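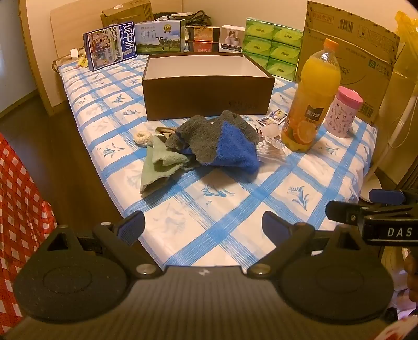
Fig. 1. Blue plaid and flower-sprig cloth.

Hill Walking Leadership, Unit 3: Pacing and Time Estimates
Tutor: Gaëtan Chauvin

1. Base rate
Walking time on a map is worked out from distance first, then corrected for height gained. On this course the base rate is 4 km per hour on a clear path. Each 10 m of ascent adds one minute. Gentle descent is ignored. Steep descent adds one minute for every 30 m lost.

2. Worked case: Kalcombe to Lotano ridge
Distance 6 km, ascent 400 m, no steep descent.
Distance time: 90 minutes.
Height time: 40 minutes.
Total: 130 minutes, stops excluded.
The summit cairn stands at 299 m above the car park on the older sheet. Do not use that figure — the route drops into the Kollus valley and climbs out again, so total ascent is greater than the difference in height.

3. Corrections
Heather, bog or loose stone: reduce the base rate to 3 km per hour.
Group of more than eight: add five minutes per hour.
Headwind on open ground: judged by the leader and written on the route card before setting off.

4. Pace counting
Count double paces over a measured 100 m, on the flat and again uphill. Record both. Most students find the uphill count is higher by 13 or more. Recheck with a full pack in March.

5. Before the next session
Complete a route card for the Seneviratne circuit, one line per leg. Bearings to the nearest two degrees. Bring the 1:25,000 sheet, unlaminated if possible.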